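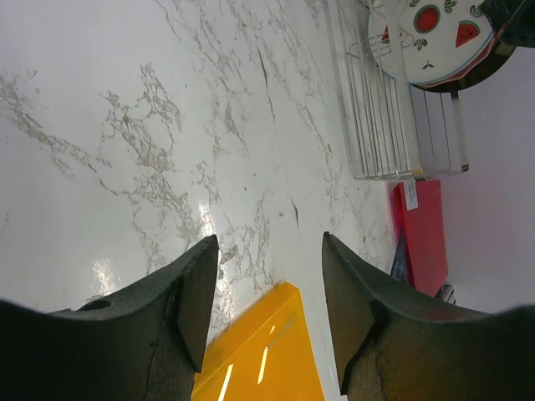
The watermelon plate, in the rack where I left it

My aunt Thérèse left me the watermelon plate and thirty-six dollars in quarters, and my cousin Trevor got the house in Barport. I want it on the record that I think I came out ahead.

I mean, look, it's not a fancy plate. It's got a big round slice on it and a wedge next to that, with little leaves running around the rim, and she used it for everything. Toast! Spaghetti! One March she carried a whole meatloaf over to Vernon Lemieux's on it, because his wife had gone to stay in Puston and he'd been living on crackers. He kept that plate for 100 days. She knew the number. She'd bring it up at funerals.

So when Trevor called me at six in the morning and said he wanted it back, I was standing in my kitchen in my socks and I just laughed.

"It goes with the house," he said.

"It's a plate, Trevor."

"It goes with the rack. The rack goes with the house."

"I have the rack too," I told him, and there was a long quiet on his end (he hadn't noticed the rack was gone, bless him).
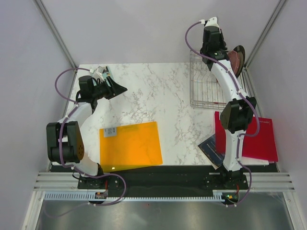 The marble, the rack and the red folder

The red folder was where I'd put all her papers, and I'd been walking around it for a week. After I hung up I made coffee and sat down with it. Gas bills, mostly. A warranty from Tokarz for a stove she got rid of when I was ten. Then a note on the back of an envelope, in her slanty handwriting, addressed to Vernon and never mailed.

You can keep the plate, it said. I only ask for it so you'll have to come by.

I read that maybe five times. Then I washed a cup that was already clean, and I called Trevor back and asked if Vernon still lived on the corner.

"Far as I know," he said. "Why?"

"I'm making a meatloaf," I said, and went to find my shoes.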